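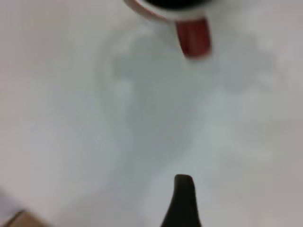
Hildegard Kettler
Section Moderator, Workplace Practice

Category: Scheduling and Rest Periods
Search this board... Go

Consultation on the length of the mid-shift break

Members are invited to comment on the draft guidance for telephone advice services. The present text recommends two breaks of 15 minutes in each shift, taken at set times. The draft would replace these with a single break of 40 minutes, to be taken at a time agreed between the employee and the shift lead. The meal period is a separate matter and would not change.

Please state whether you are writing on behalf of an employer or in a personal capacity.

Posted May 19, 2021

stuker_ops
I write on behalf of Stuker. Our advice line has 61 staff and handles up to 300 calls in a day. We support the draft. Short breaks are difficult to protect in practice. A call that overruns by six minutes takes up a good part of a 15-minute break, and the shift lead must then choose between extending it and leaving the employee with very little. A longer break can absorb a late start.

quiet_line
In a personal capacity. I do not support the draft. The difficulty described above is one of scheduling, and it can be met by stating that a break begins when the call ends. Three hours or more of continuous calls before any rest is too long, particularly on lines that deal with debt or bereavement. The second short break is the one my colleagues value most.

Prikent_HR
Prikent has used a single break since April of last year. Our experience is mixed. Staff who work from home prefer it, as it allows them to leave the house. Staff in the office have asked for the earlier arrangement to be restored. We would ask that the guidance permit both.

stuker_ops
I accept the point about difficult calls. Our own procedure allows an advisor to step away after such a call without using break time. If the guidance said the same, would quiet_line's objection be met?

quiet_line
In part. A right to step away depends on a person being willing to ask for it, and newer staff do not ask. A fixed break requires no request. It is enough time to make a coffee and sit down with it away from the telephone, and that should be the minimum in any arrangement.

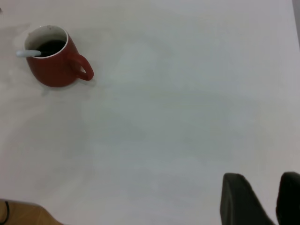 Revised wording for comment

Hildegard Kettler
Section Moderator, Workplace Practice

I am grateful for the contributions received. The following text is proposed in place of paragraph 4:

"The employer may offer either two breaks of 15 minutes or one break of 40 minutes. The choice rests with the employee and may be changed at the start of each schedule. A break begins when the preceding call has been closed. Time taken after a distressing call is not counted as a break."

Fröhlich_Services
We object to the second sentence. With a small team, an open choice makes coverage very hard to plan. "The choice should be agreed with the employee" would be acceptable to us.

quiet_line
"Agreed" will be read as "decided by the shift lead." I would prefer the moderator's wording.

Prikent_HR
We can accept either version. Please define "schedule," as ours runs for four weeks and others may differ.

kenemer_desk
Kenemer supports the wording as proposed by the moderator and asks that the definition be placed in paragraph 1.

Hildegard Kettler
The definition will be added to paragraph 1. The second sentence remains open, and further comments on it may be posted below.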